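ok so I've now quit the big grocery delivery app for a whole month and I have thoughts. Short thread, mostly about soup

First thing: I was spending 80 bucks a week on stuff I could walk to. The corner place on Dadville is 328 steps from my door (my phone counted, I was bored) and they sell onions one at a time!! I forgot you could buy one onion

Second thing – I cook way more now. Farah Liem gave me her lentil soup recipe over text and it was just "lentils, lots of garlic, 300 ml more water than you think." Best recipe I own. Made it three times in May already
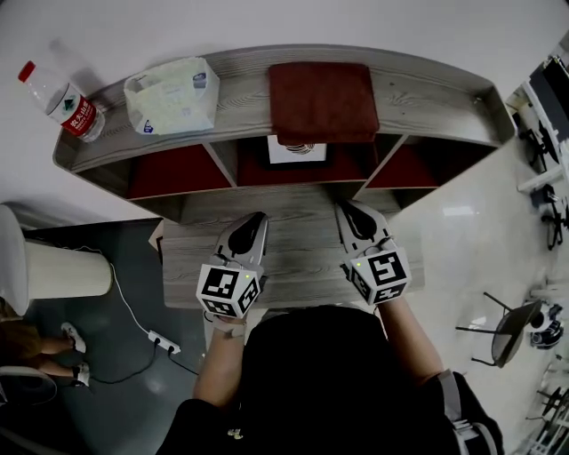 The walking is what really changed my evenings. I used to sit down after work and not get up till bed, and now I go out at 6 for a lemon or whatever and come back in a decent mood. I've gotten bad about putting things away though. You know the kind of shelf, a water bottle lying on its side, a crinkly white plastic bag next to it, a folded red cloth, and somehow that counts as tidy. My kitchen counter is that but with more garlic

Anyway Farah says the soup needs cumin and I say it doesn't. If anyone has a bread that goes with it and takes under an hour, please send it to me, I have so much flour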